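Protokoll Gerätebewertung, Februar
Thema: Doppelarmsystem Urovby, Angebot Skurnero

TOP 1 Aufbau
Zwei Arme an gemeinsamer Frontschiene, je ein Parallelgreifer. Testgut: Papiertüte, Becherträger, Geschirr. 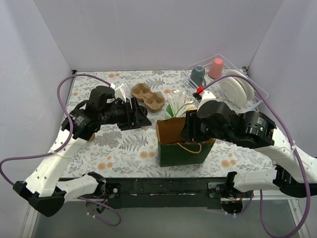 TOP 2 Angebot
Lieferzeit 87 Tage, Preis 2.090 Euro je Arm - ohne Ersatzfinger.

TOP 3 Testumfang
104 Durchläufe je Aufgabe, gemusterte Tischdecke bleibt.
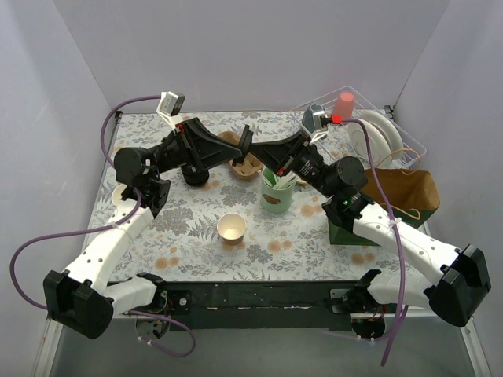

Pei-shan Mak: Ohne Ersatzfinger sei das Angebot unvollständig, Skurnero solle nachbessern.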